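Orkberg County Board of Elections
Minutes of the Regular Meeting
Sep 2, 2026

Members present: Atieno Makori (Chair), Milan Jacobs, Jussara Paiva, Elibariki Tanui
Staff present: Marites Calimlim, Elections Administrator

1. Call to Order
Chair Makori called the meeting to order and noted that a quorum was present. The agenda was adopted as posted.

2. Approval of Minutes
Mr. Jacobs asked that the minutes of the previous meeting be corrected to show that he abstained from the vote on the storage lease. With that correction, the minutes were approved on a motion by Ms. Paiva, seconded by Mr. Tanui.

3. Candidate Filings
Ms. Calimlim reported that 22 nominating petitions were received for the local offices on the November ballot. All but one were found sufficient on first review. The remaining petition, for Wirkach Township Clerk, contained signatures from voters registered in Grasso Township. Staff notified the candidate in writing, and a supplemental page was filed before the deadline. The Board accepted the staff finding that the petition is now sufficient.

Motion by Mr. Tanui to certify the list of candidates for local office. Seconded by Ms. Paiva. Motion carried without dissent.

4. Polling Place Changes
Ms. Calimlim presented the proposed move of Precinct 8 from the Wirkach Grange Hall to the Maltetti Branch Library. The Grange Hall entrance ramp is being rebuilt and the contractor has not given a completion date. The library meeting room has a level entrance and separate doors for entry and exit. Parking is shared with the branch, which will remain open to the public on Election Day.

Mr. Jacobs asked whether voters who go to the former location would be redirected. Ms. Calimlim replied that signs with the new address and a map will be posted at the Grange Hall throughout voting hours. Notices will be mailed to every registered household in the precinct, with a print run of 1,000 cards. The County's online lookup page will be updated the same day the notices are mailed.

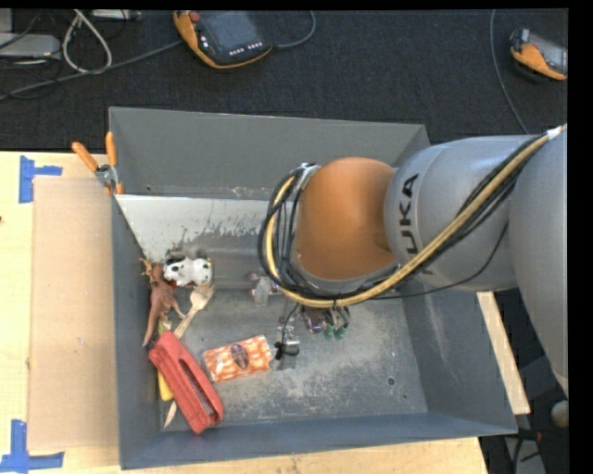

Milan Jacobs said the cards should show the old location as well as the new one, so that residents who throw out anything that looks like campaign mail would see at once that their own polling place was affected. Ms. Paiva agreed and asked that the words "Your polling place has changed" appear on the address side. Staff was directed to revise the card and send a proof to the members before printing.

Motion by Ms. Paiva to approve the move of Precinct 8 for the November election only. Seconded by Mr. Jacobs. Motion carried. The permanent location will be taken up in January.

5. Early Voting Hours
The Board reviewed two schedules for the early voting site at the County Annex. Schedule A keeps the hours used in the last general election. Schedule B opens one hour later on weekdays and stays open later in the evening. Mr. Tanui spoke in favor of Schedule B, noting that residents of Grasso who work outside the county had asked for evening hours. Chair Makori expressed concern about staffing the later shift and asked whether the present poll worker roster could cover it. Ms. Calimlim stated that it could if two more workers were trained.

Motion by Mr. Tanui to adopt Schedule B. Seconded by Ms. Paiva. Voting yes: Makori, Paiva, Tanui. Voting no: Jacobs. Motion carried.

6. Public Comment
A resident of Maltetti asked that sample ballots be available at the branch library as well as at the Annex. Ms. Calimlim said copies would be delivered once the ballot proof is final. A second speaker asked about the rules for yard signs near polling places. The Chair referred the speaker to the posted notice on campaign activity and asked staff to provide a copy.

7. Adjournment
There being no further business, Mr. Jacobs moved to adjourn. Seconded by Mr. Tanui. Motion carried.

Respectfully submitted,
Marites Calimlim
Elections Administrator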